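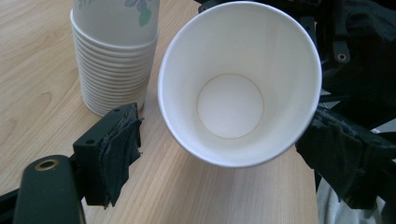
図1 ハンドヘルドグリッパで紙コップを把持した状態(左奥は重ねた紙コップ)

手持ち式グリッパによる紙コップ把持動作の収集と模倣学習
ロボット工学演習 最終報告書
班員:Rosaire Kennedy、Pieter Botha
提出日:7月12日(水)

1. 目的
紙コップは軽く変形しやすいため、指を閉じる量が大きすぎると潰れ、小さすぎると滑り落ちる。本課題では、人が手持ち式グリッパで行った動作を記録し、その映像と指の開度から把持動作を学習させた。比較したのは、指先パッドの有無と、学習に使う記録の本数である。

2. 方法
グリッパは1月に前年度の班から引き継いだTrillachを使用した。指の把持面には布のパッドを巻いた。一回の動作は、机上のコップを左右の指で挟み、少し持ち上げ、別の位置に置くまでとした。コップの初期位置は毎回変え、向きは口を上に統一した。
収集は二人で交代しながら行い、合計1,000本を記録した。このうち、手ぶれで位置推定が途切れたもの、コップが画面から外れたものを除き、703本を学習に用いた。除外の判定はKennedyが行い、迷ったものはBothaが再確認した。
学習にはVergaraを用い、設定は演習資料の初期値のままとした。

3. 結果
実機での試行は各条件70回である。パッドありで703本すべてを使った条件では、成功が61回、失敗が9回であった。失敗の内訳は、コップを倒したものが6回、潰したものが3回である。パッドなしでは成功が44回に下がり、持ち上げた直後に滑る例が目立った。
学習データを半分に減らした場合(パッドあり)の成功は52回であった。失敗の多くは、コップが机の端に近いときに起きている。

4. 考察
パッドの効果は予想より大きかった。布が摩擦を増やしたことに加え、指の閉じすぎを布の厚みが吸収したと考えられる。ただし、パッドの摩耗は記録しておらず、収集の前半と後半で把持の条件が揃っていたかは確認できない。布の端がほつれると、指先の見え方も変わる。
机の端での失敗については、端に置いた記録が少なかったことが原因と思われる。初期位置を二人がその場で決めていたため、中央に偏った。

5. 今後の課題
・初期位置を事前に乱数で決める
・パッドの交換時期を決め、交換日を記録する
・重ねたコップから一つを取り出す動作を追加する

データと集計表は演習室の共有フォルダ「Hasside」に置いた。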